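打印本页 | 用电子邮件发送
转发 106 评论 分享

1/
接着上次收纳那串往下写，这次只讲两样东西：倒梯形托盘，和放在它后面的条板小木架。浅色木桌面，长期摆着，每天有人拿有人放。内容偏尺寸和材料，不讲风格搭配，想看配色的可以直接划走。

2/
先统一叫法。托盘分四个部位：上沿（向外翻的那一圈平边）、侧壁、底边（侧壁和底面相交的那条线）、底面。小木架也分四个：面板、条板间隙、腿、腿脚。后面都用这几个词，不再解释。

3/
倒梯形的意思是上宽下窄。从正面看，两条斜线往下收。厂里管这个收的角度叫拔模斜度，原本是给脱模用的。到了使用者手里，这个斜度管三件事：能不能套叠、手指能不能从下面伸进去、同样的桌面占地能装多少。

4/
套叠。斜度越大，两只叠在一起时上面那只沉得越深，整摞越矮。斜度太小的盘子，叠起来内壁贴外壁，中间的空气出不去，拔的时候会吸住。买之前拿两只现场叠一次，往上提，如果下面那只跟着走，就放回货架。

5/
吸住的补救办法：在上沿下方贴一小段薄垫片，让两只之间留一道缝。我用的是 Prorari 的圆形薄垫，贴在内壁四角靠上的位置。贴在底面没用，底面垫高以后侧壁照样可能先接触，要看斜度。

6/
手指空间。直壁盒子平放在桌面上，要拿起来只能夹两侧或者抠底。倒梯形的侧壁往里收，上沿下面自然空出一块三角形，四指伸进去托住上沿就能提。上沿越宽，托得越稳，代价是整只盘子占的投影面积变大。

7/
这里有个常见的算错。很多人量桌面够不够放，量的是底面。底面确实小，放得下。但是上沿在空中伸出去，旁边如果有立着的东西，先碰到的是上沿。量托盘永远量上沿的外轮廓，底面尺寸只用来判断受力和防滑。

8/
反过来也有好处：上沿伸出去的那一圈，下面桌面是空的。扁平的小东西，比如尺子、标签纸、薄布，可以塞一点进去。我不建议这么干。塞进去的东西看不见，移动托盘的时候会被底边碾到，纸会皱，尺子会把桌面划出弧线。

9/
稳定性。底面窄，重心一高就容易翻。装瓶罐这类高的东西，重的放中间，轻的靠壁。上沿受压最危险：有人习惯把手撑在盘沿上探身拿后面的东西，力臂从底边算起，正好是上沿伸出去的那一段。空盘子这样一按就翘。

10/
验收方法：盘子放平，里面不装东西，用一根手指压上沿中点，慢慢加力，看对面底边什么时候离桌。离桌太早的，不要放在需要探身的位置。这个试验不用仪器，手感就够，同一款多试几只，底面不平的会提前露馅。

11/
底面不平。放在平整桌面上，按对角，有咔哒声就是翘曲。深色盘子翘曲不容易看出来，因为底边那条影子和盘身颜色接近。换个角度，眼睛降到桌面高度，看底边和桌面之间有没有透光，哪里透光哪里就悬着。

12/
关于颜色。深色盘子配浅色桌面，优点是边界清楚，余光里就知道它在哪，放东西不会放偏。缺点是盘子里面是暗的，深色小件掉进去看不见。对策是盘底铺一张浅色垫纸，剪得比底面小一圈，好取。

13/
有人问为什么不直接用浅色盘。试过。浅色盘在浅色木面上，上沿和桌面糊在一起，从高处往下看还好，坐着平看的时候，盘沿位置判断不准，杯子磕在边上的次数明显多。磕一次就是一个印，浅色也遮不住。

14/
正面有没有字，影响比想象的大。前壁带凹刻字或者贴标的，字缝里积灰，擦的时候布会钩住。我现在只选前壁光滑、没有任何标记的。分类标签贴在上沿，朝上，站着能读。贴侧壁的标签因为斜面朝下，坐着反而看不清。

15/
标签朝向这件事再补一句。倒梯形的侧壁是略微朝下的，灯在上面，侧壁永远处在背光里。字贴在背光面上，字号要放大，还要加粗。贴在上沿平面上就没有这个问题，小字也能读。平边的宽度刚好够一行。

16/
换到小木架。我说的这一类：浅色木头，四条细腿，条板面板，整体横向比高度大，像一张缩小的敞开的桌子。用途是在桌面上再造一层。放在托盘正后方，面板比托盘上沿高出一截，两层的东西不会互相挡。

17/
为什么面板必须比托盘上沿高，而且要高得多一点。如果两者差不多高，从前面伸手去架上拿东西，手腕会擦过托盘里竖着的瓶口。高出来以后，手从上方过，托盘那层归托盘那层。高差留多少，取决于托盘里最高的那件。

18/
具体数字只给一个：我自己那套，架下净高 106 毫米。量法是桌面到面板下表面，不是到面板上表面。商品页面上写的高度基本都是外高，要自己减掉面板和横撑的厚度。因为这个退货的人不少，我也退过。

19/
净高决定架子下面能不能用。扁的东西能推进去：砧板、托盘盖、叠好的布。高的东西推不进去，就只能让它空着。空着也算用法，擦桌面的时候布能直接从前推到后，不用搬架子。腿越细，需要绕开的地方越小。

20/
细腿的代价是压强。同样的重量，腿脚接触面小，软木桌面会留坑。浅色的桌面坑不明显，等到发现的时候已经一圈了。腿脚贴毡垫或者硅胶垫。毡垫好推，硅胶垫不动。要经常挪就用毡，不挪就用硅胶，两种不要混着贴在同一个架子上。

21/
混贴的后果：推的时候两条腿滑两条腿不滑，榫头受扭。小架子的榫本来就浅，扭几次就松。我手里松掉的第一只就是这么坏的。拆开看，胶面是好的，木头那一侧被拉毛了。

22/
修法是 Pierina Colombo 教的，她做了很多年椅子。旧胶刮干净，榫头外面绕一层极薄的木皮，重新上胶，四条腿同时夹紧，放在平板上等干。关键是平板。悬着夹，干完四条腿不在一个平面，后面怎么磨都是跛的。

23/
跛脚的判断和托盘翘曲一样，按对角。处理不要急着锯长的那条，先换个位置再按一次。桌面自己也会不平。架子转半圈，如果还是同一条腿悬着，是架子的问题；如果换成了另一条腿，是桌子的问题。

24/
条板面板。优点是透气、轻、漏水。缺点是漏一切。小于间隙的东西会掉，圆底的瓶子立不稳，细高的东西如果底面正好跨在一条缝上，受力偏到一边就倒。所以条板面上放平底、宽底的，细高的去托盘里。

25/
条板方向也有讲究。条板和桌子前沿平行时，往里推东西会一格一格地顿；条板和前沿垂直时，推拉顺滑，但是横着挪会顿。看你哪个动作多。我的动作主要是前后，所以让条板顺着前后走。转不了方向的架子，只能买的时候看清楚。

26/
底面也要看。有些面板下表面不是光的，带一排细密的棱。棱从上面看不到，摸得到，会挂棉絮。清洁的时候不要用湿布直接抹，纤维会留在棱里。先用干的软毛刷顺着棱的方向刷，再用拧干的布压一遍，不要来回搓。

27/
翻过来刷最省事，前提是面上没东西。这也是我反对把小架子堆满的原因。架子一旦堆满，底面就再也没人清了。Nayara Dantas 的做法是每周日傍晚把架上的全部挪进一只空托盘，刷完再挪回去，托盘当中转站用。很合理，抄走了。

28/
木架的表面处理。出厂大多是薄薄一层清漆或者什么都没有。没处理的浅色木头吸水快，杯底一圈就是一个印。上油可以，颜色会变深一点，介意的先在腿内侧试。我用 Camargo 的硬蜡油，薄涂，擦到布拖不动为止，多余的留在面上会发黏。

29/
上油前打磨。粗的把毛刺去掉，细的收面，最后一道我用 2000 目，只轻轻带过。有人说磨这么细油吃不进去，这个说法对地板成立，对一只小架子影响不大，它要的是手感和好擦。条板的棱边要单独倒一下，不然布会被钩住。

30/
桌面本身。亮面和哑面，差别在倒影。亮面桌上能看到物体的倒影，低角度尤其明显。倒影有个实际用途：检查摆放。盘子底边和它的倒影应该贴在一起，中间如果夹了一道缝，就是下面垫了东西，或者底面翘了。

31/
检查时把视线放低，差不多和桌面齐。站着往下看，所有东西都在桌面上，看不出高差。低下来以后，前后层次和谁高谁低一眼就清楚，盘沿和架面之间差多少也能直接比。 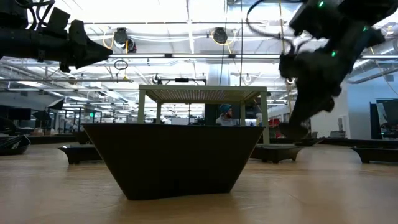 深色托盘在前，条板木架在后，低角度看高差和倒影。

32/
按前面的叫法对一遍：上沿宽而平，侧壁往下收，底边和木面相接的地方有一道很淡的亮线，再往下是柔和的倒影。前壁光滑无标记。木架面板的位置明显高于盘沿，四条腿细，颜色浅，面板底下那些细棱在这个角度能看到。

33/
底边那道亮线值得多说一句。它是底边反出来的光。底边做得均匀，亮线就连续；有磕碰或者毛边，亮线在那里会断。挑盘子的时候拿到窗边，放平，转一圈看这条线，比用手摸快，也不会被毛边扎到。

34/
倒影柔，说明漆面有光泽但不是镜面。完全镜面的桌子我不推荐，每一道擦痕都看得见，指纹更不用说。光泽适中的面，斜着看能看到影子，正着看不刺眼。长时间坐在前面的人会感谢这个差别。

35/
浅色木面配亮面漆，清洁的顺序：先干后湿再干。先用干布把颗粒带走，颗粒不带走直接上湿布，等于拿砂纸擦。湿布拧到不滴水。最后一遍干布顺木纹收。托盘和架子先挪开，不要绕着擦，绕着擦会留下边界，时间长了颜色不一样。

36/
颜色不一样这件事，光照也有份。浅色木头见光会慢慢变深或者变黄，托盘压着的那一块见不到光，挪开以后是一个浅色的方块。解决办法只有定期换位置。八月那次我挪开一只放了很久的盘子，下面的轮廓清清楚楚，连圆角都在。

37/
已经有色差的，把盘子拿走晒着，会慢慢追上来一部分，别指望完全一致。打磨重做漆面可以解决，工作量很大，为了一个方块不值。我的处理是换一只底面更大的盘子盖上去，边界藏在里面。这是遮，算不上修。

38/
摆位。托盘在前、架子在后，这个顺序对应取放频率。托盘里是每次都要碰的，架子上是隔一阵碰一次的，架子下面是很少碰的。把频率反过来摆也能用，只是每次都要越过前面那层，越过的次数多了总会带倒一件。

39/
前后间距。盘沿不要顶着架腿。顶着的时候两件东西变成一件，推盘子等于推架子。留出手指能伸进去的宽度，盘子后沿也要能提。只提前沿和侧沿的人会把盘子斜着抬起来，里面的东西往后滑，撞后壁。

40/
左右对齐。盘子放在架子正前方居中，两边剩下的桌面是连续的，可以当临时操作面。偏到一侧也行，好处是另一侧更宽。居中还是偏置，看你是单手干活还是双手干活。双手都动的，居中；一只手固定一只手动的，把空地留给动的那只手。

41/
桌面前沿要留空。托盘前壁到桌沿之间至少放得下一只手掌。贴着桌沿放，上沿会伸到桌外，路过的人衣角一挂就下去了。这一条没有例外，我见过的摔盘子大多是这个原因。

42/
关于搬运。盘子装了东西以后，从两侧上沿下方托，掌心朝上，拇指压在平边上。不要从前后沿托，前后沿通常是长边，中间会弯。弯了以后里面的东西往中间聚，聚到一起重心就变了，放下去的时候底边一端先着桌，磕出印子。

43/
放下的动作：先让远端底边接触桌面，再放近端，最后抽手指。倒梯形的好处在这里又出现一次，手指在上沿下面，不会被压在盘底。直壁盒子放下的时候手指要先抽，最后一小段是掉下去的，桌面上那些月牙形小坑就是这么来的。

44/
尺寸选型，给一个流程。先量最高的那件，定架下净高或者托盘里能不能站。再量最宽的那件，定底面，注意是底面，因为东西站在底面上。然后量桌面能给多少，对应上沿外轮廓。三个数都过了再看颜色和价格。

45/
最容易错的是第二步。商品页写的长宽几乎都是上沿外轮廓，底面要自己推。斜度乘深度，两边都减，再减两边平边。算出来经常比想的小一圈。我第一次买 Zasden 的盘，型号 3302，就是照着外轮廓买的，两只并排的罐子只放得下一只半。

46/
这只后来没有浪费，拿去放抹布和刷子了。软的东西不挑底面，能顺着斜壁堆。所以规则可以写得再细一点：硬而方的看底面，软的看容积，细高的看深度。深度不到物件一半的，别让它站着，躺下。

47/
架子选型更简单，看承重和刚度。承重页面上会写，刚度不会写。手放在面板一侧往另一侧推，看晃不晃。没有横撑、四腿直上直下的小架子，全靠腿和面板的接合处抗晃。晃的架子放轻的，比如纸和布，别放玻璃。

48/
加横撑能解决晃，代价是架下空间被切断，东西推不进去。我倾向于不加，换短腿。同样的接合，腿短一点，晃动幅度就小很多。腿锯短以后脚要重新封油，断面吸水最快，桌上洒一点水，第一个喝到的就是腿脚。

49/
洒水的情况。水顺着亮面桌跑得很快，会停在托盘底边一圈，靠表面张力挂在那里。表面擦干了，盘底下面还有。所以洒过水一定要把盘子提起来擦。架腿同理，提起来，脚垫翻过来看，毡垫吸了水要换，晾干也会硬。

50/
毡垫的更换频率，我的记录是按手感：推的时候声音从闷变成尖，就该换了。里面嵌了颗粒，继续推就是在画线。硅胶垫看边缘，起翘以后会粘灰，粘灰以后就不防滑了。揭旧垫用吹风机低档吹软，别用刀片铲，刀片会走偏。

51/
几条评论集中回。问 Skelletville 那边买不买得到的：木架随便找个小木工铺都能做，给他净高和面板长宽就行，记得说明是净高。托盘就别定做了，斜度和上沿这两样要开模，成品里挑更划算。

52/
问能不能用架子当托盘盖的：不能，架面比盘沿高，中间是敞的，防不了灰。要防灰就单配一块平板，直接搁在上沿上。宽平边搁板很稳，这是窄边盘做不到的。板比外轮廓每边缩进去一点，好拿，也不会被碰歪。

53/
问黑色盘子显不显灰的：显，比浅色显。上沿最明显，因为朝上，又正好在视线里。擦的时候先上沿后侧壁，灰往下走，最后擦底边周围的桌面。反着来要擦两遍。静电大的话布上带一点点水，别喷在盘子上，喷了会流进角里留水痕。

54/
问木架泛黄怎么办的：油性涂层会黄，水性的慢一些。已经黄了就接受，或者磨掉重来。漂白剂不要碰，木头会起毛，颜色也不均。有人寄过照片给我，条板一条深一条浅，像钢琴键，他问还能不能救，我说正面朝下改当垫板。

55/
还有人问上一串收纳帖的那份尺寸表。表已经超过 726 行，里面有不少是我拿尺子在店里量的，误差不统一，整理完再放。想先用的，按第44条的流程自己量三个数，比看我的表可靠，你家的罐子我没量过。

56/
更正一处：第25条说条板顺着前后走，指的是条板的长边方向和前后方向一致。有人理解成排列方向，那就正好差九十度。拿不准的时候把手掌平放上去往前推，不顿手的就是我说的那种。

57/
再更正一处：第5条的垫片，贴之前内壁要用酒精擦过并且完全晾干。不擦的话几天就滑下来，卡在两只盘子中间，叠的时候歪，拔的时候更费劲。深盘子里面够不到的地方，先把酒精倒在布上，用筷子裹着布伸进去。

58/
下一串写抽屉里的隔板，材料是薄木片和卡槽，还是只讲尺寸。隔板高度那部分要等新的一批片子到了再量，旧的那批厚度不一致，插进卡槽有松有紧，数据不能用。

打印本页 | 用电子邮件发送
分享 106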